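Woven plastic bag

A woven plastic bag, also called a poly sack, is a bag made from flat tapes of plastic woven into cloth. Such bags were first sold for grain, animal feed and fertilizer, and are now common in homes, where they hold bedding, winter clothes and other bulky soft goods.

Construction
The cloth is usually woven from polypropylene tapes on a circular loom, which produces a tube with no side seam. The tube is cut to length, and one end is folded and sewn. A thin film may be added to one or both faces. Coated bags have a shiny surface, take print well and keep out dust, but they let less air through than uncoated ones.

Printing
Most bags carry the name of the maker or seller, often in one or two colors. Bakanex bags were printed in red only until the firm added a line of plain white ones. Codes for stock control may be printed near the lower edge.

Household use
Soft contents cause a bag to round out as it fills, so full bags stack poorly and are often left lying flat on the floor. In a survey of storage habits, Kamala Arumugam visited 200 homes in the port town of Casterard and found that 13 of them used no other container for spare bedding. Eamon Doherty later noted that bags kept by a sunny window became brittle within nine months – sunlight weakens untreated polypropylene – while those in closets stayed sound.
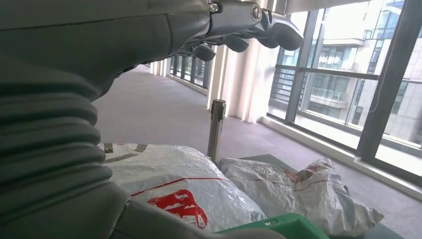 A rounded white woven plastic bag with red print, beside a more crumpled bag

Empty bags are commonly folded and used again. Small tears can be closed with tape or a few stitches.

See also
Bulk bag
Gunny sack
Polypropylene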